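# La cabra que no pedía pienso

Halfdan Vigfúsdóttir tiene 235 cabras y una opinión sobre cada una de ellas, casi siempre mala. A las seis y media de la mañana, con la linterna en la frente y un café que ha dejado enfriar sobre el depósito del gasóleo, me las va presentando por el número del crotal. Esta tira la puerta. Esa otra abre la puerta, que es peor. La del fondo pare gemelos todos los años y luego se olvida de uno.

- ¿Y la buena? - pregunto.

La buena es la 22. Come menos que las demás, da la misma leche y no se le conoce una idea propia. En Sultberg, una ladera de piedra y brezo donde el pasto dura lo que tarda uno en alegrarse de verlo, un animal así vale mucho más de lo que pagaría por él ningún tratante.

De la 22 y de sus hijas trata el proyecto Rastard, que lleva cuatro inviernos intentando responder a una pregunta que cualquier pastor se ha hecho delante de una factura: si dos cabras dan lo mismo y una come bastante menos, ¿eso se hereda o es cosa del carácter?

## Pesar lo que sobra

La directora del proyecto, Sólveig Kjærgaard, es genetista y reconoce que de cabras sabía poco. Venía de los cereales, un mundo en el que el sujeto de estudio no se come los formularios.

El método es sencillo de contar y pesadísimo de aplicar. Cada cabra lleva un collar que abre un único comedero, el suyo. Se pesa el forraje que entra, se pesa el que queda y se compara el consumo con el que cabría esperar por su peso y su producción. La diferencia se llama consumo residual. Si sale negativa, la cabra es eficiente. Si sale muy positiva, la cabra es la de casi todo el mundo.

El primer invierno se perdió entero. Las cabras tardaron unos días en entender los comederos y muy poco más en entender que, si una se ponía detrás de otra con suficiente mala educación, comían las dos con un solo collar. Los datos de octubre describen a una cabra de apetito prodigioso que luego resultó ser tres.

- Tuvimos un borrador de artículo sobre ella - dice Kjærgaard, mirando por la ventana.

Se cambiaron las puertas, se estrecharon los pasillos y se empezó de nuevo. Hoy hay registros de casi 700 animales repartidos entre Sultberg y otras dos explotaciones del valle, y el resultado provisional es que sí, se hereda. No mucho, pero lo bastante para que merezca la pena elegir al macho con una hoja de cálculo delante y no sólo por la estampa, criterio que en la comarca tiene defensores muy vehementes. 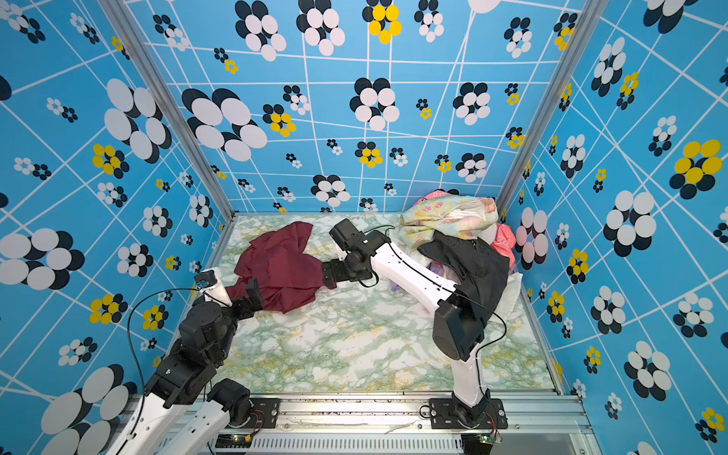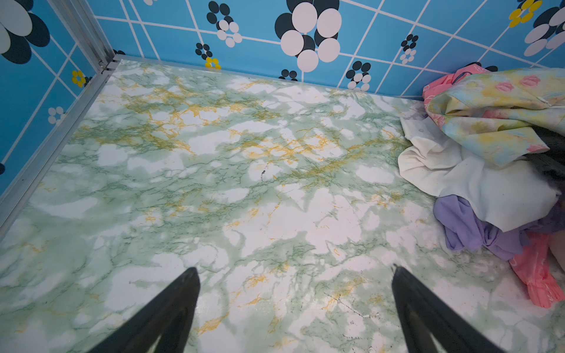
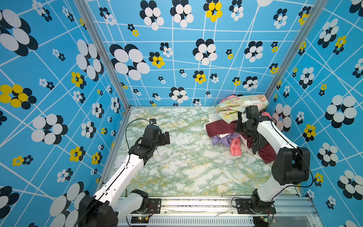

## El macho guapo y el macho útil

Trevor Thibodeau es uno de ellos. Lleva media vida criando sementales y ha ganado suficientes escarapelas para forrar un establo pequeño. Su mejor macho, Thoroddsen, tiene unos cuernos que la gente se para a mirar desde la carretera y unas hijas que, según el proyecto, comen como si cobraran por ello.

Thibodeau no discute las cifras. Discute que importen.

- Una cabra con hambre es una cabra sana - sostiene -. La que come poco, a ver qué hace el año que venga malo.

Es una objeción mejor de lo que parece, y en Rastard la toman en serio. Seleccionar por un solo carácter tiene antecedentes poco honrosos: vacas que daban ríos de leche y no se quedaban preñadas, pollos que crecían más deprisa que sus patas. Birthe Gunnlaugsson, la veterinaria que visita los tres rebaños, anota partos, cojeras, mamitis y parásitos, por si el ahorro en forraje se estuviera pagando en otra ventanilla. De momento no ha encontrado la ventanilla. Añade que cuatro inviernos son pocos y que las cabras saben esperar.

Le preocupa más la consanguinidad. En cuanto corrió la voz de que la 22 tenía un hijo disponible, el teléfono de Vigfúsdóttir empezó a sonar a la hora de la siesta. Si todo el valle usa el mismo macho, dentro de unas generaciones el valle tendrá unas cabras muy económicas y todas primas. El acuerdo, por ahora, es que ningún semental cubra a más de 20 hembras por temporada. Se cumple, dice Gunnlaugsson, con la misma exactitud que los límites de velocidad.

## Cuentas de invierno

Queda el dinero. Para una explotación de montaña, el heno comprado es la partida que decide si el año acaba en reforma del tejado o en lona nueva. Vigfúsdóttir ha hecho sus números en el reverso de un calendario de la quesería Nisinine, que le recoge la leche, y cree que con un rebaño de hijas de la 22 se ahorraría un camión de forraje al año. También cree que, en cuanto lo ahorre, subirá el precio del camión.

La quesería, por su parte, quiere saber si la leche cuaja igual. Cuaja igual. Lo han comprobado con una tanda de quesos que pasó por una cata a ciegas en la que Thibodeau, invitado por deportividad, eligió como favorito el de las cabras frugales y pidió después que no se publicara. Aquí queda publicado, con su permiso, que tardó un mes en dar.

Antes de marcharme vuelvo a pasar por el corral. La 22 rumia de pie, de cara a la pared, ajena a su importancia para la ganadería regional. A su lado, una hija suya de este año ha metido la cabeza en el cubo de la vecina y no tiene intención de sacarla.

- Ésa ha salido al padre - dice Vigfúsdóttir, y va a buscar el café.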